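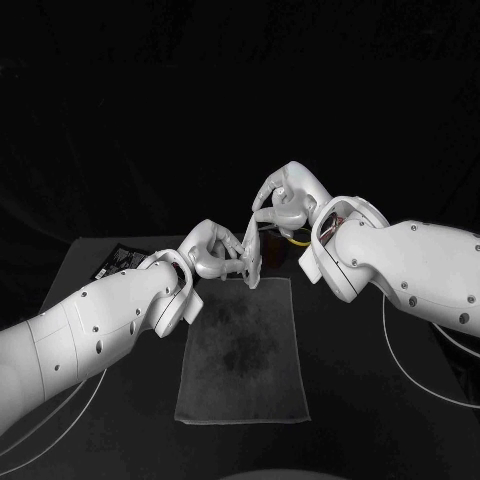

Filum Bimanual Hand Evaluation Kit
Set-up Guide, Section 4: Comparing hand controllers
Revision: November 2020

4.1 Purpose
Use this section to compare the Clarkitz position controller with the Bastos force controller on a pair of five-finger hands. Both controllers run on the same arms and the same head camera. Complete Section 3 (arm homing) before you start.

4.2 Preparing the table
1. Fit the black backdrop behind the table and close any gaps.
2. Lay the grey towel flat on the table, long side pointing away from the robot.
3. Route the white cables down each side of the table, clear of the towel.
4. Move both arms slowly through the full work area. Check that no cable pulls tight.

CAUTION: Keep your hands off the table while the arm drives are live. The stop button must be within reach of the operator at all times.

4.3 Soft item test
1. Load profile 13 on both hands.
2. Place the cloth on the towel and start the two-handed hold.
3. Raise the cloth and move the hands apart until it is taut.
4. Log finger motor current for the whole hold. 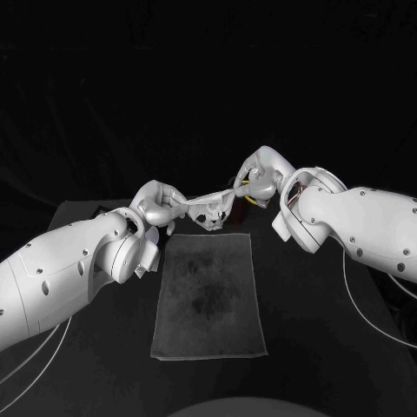

5. Lower the cloth, open both hands and save the log.
6. Change to the other controller and repeat. Do not alter the grip width between runs.

NOTE: If a finger motor reports fault 41, let the hand rest with the drives off before the next run. Repeated faults usually mean the grip limit is set too high.

4.4 Tool test
1. Load profile 104. The left hand is set to steady the package and the right hand to hold the scissors.
2. Seat the scissor handles in the right hand with the drives off.
3. Switch the drives on and bring the blades to the top of the package at low speed.

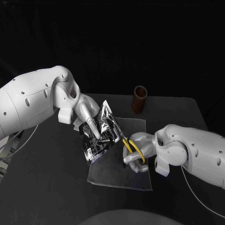
Figure 2. Left finger on the package, scissors in the right hand.

4. Run the cutting routine once per controller.
5. Return both arms to the park position before removing the scissors.

WARNING: Never reach between the hands while scissors are fitted.

4.5 Saving results
Export the logs from both controllers to the Ernville viewer under one session name. Camera files are stored separately; see Section 6.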